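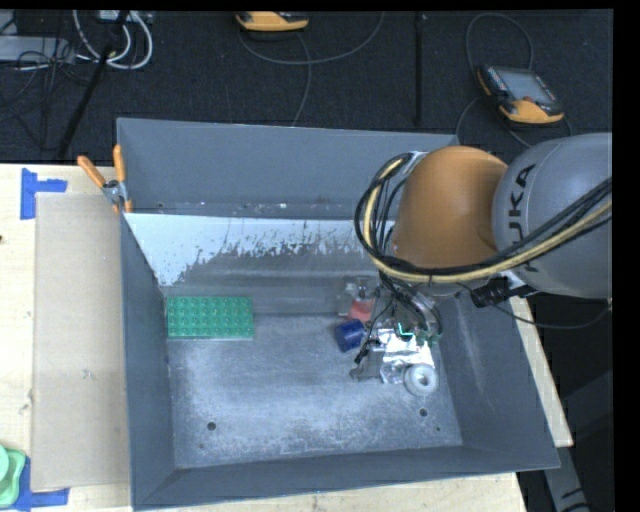
Die graue Kiste bleibt

Ein Plädoyer, schnell getippt, 22. Juli

Alle sortieren jetzt. Einsätze, Trennstege, Etiketten in Schönschrift. Hina Virk hat mir neulich ihre Schublade gezeigt, jedes Ding in seinem Fach, sehr hübsch. Und wo kommt das rein, was kein Fach hat? Langes Schweigen. Eben.

Ich bin für die große Kiste. Grau, rechteckig, schräge Wände, kein Deckel. Auf den Tisch damit, nicht in den Keller. Dunkelblaues Rundes neben was Rosarotem, was Durchsichtiges, ein weißlichgrauer Ring mit Loch. Gehört nicht zusammen, liegt trotzdem zusammen. Na und? Man schaut von oben rein und sieht es. Bei zehn geschlossenen Schachteln von Olmedo sehe ich zehn Deckel.

Klar, der Einwand: unten liegt immer das, was man sucht. Stimmt. Besonders Durchsichtiges, das verschwindet vor jedem Grund, da hilft auch keine Lampe, die macht nur Glanz. Geschenkt. Dann wühlt man halt. Zwei Minuten, wenn es schlecht läuft. Su-bin Cha behauptet, sie spare mit ihrem Milel-System jeden Tag Zeit, aber das Einräumen rechnet sie nicht mit. Das ganze Wochenende im November auch nicht, als sie alles neu beschriftet hat.

Und das Geld. 40 Euro für ein Set Einsätze, das dann zwei Zentimeter zu breit ist. Bei mir so passiert, Sorkatex, Rückgabe auf eigene Kosten. Eine Bekannte hat rund 800 Euro in ihren Flur gesteckt, die Schlüssel liegen weiter auf der Fensterbank.

Eine Regel hab ich doch: nicht höher füllen als halb. Was drüber ist, muss raus, verschenken oder weg. Die schrägen Wände helfen, da rutscht alles zur Mitte und klemmt nich in der Ecke. Papier kommt nicht rein, Batterien auch nicht, Scharfes sowieso nicht.

Mehr Ordnung brauch ich nicht. Wer Fächer mag, soll Fächer kaufen, aber bitte hört auf, mir die Katalge hinzulegen.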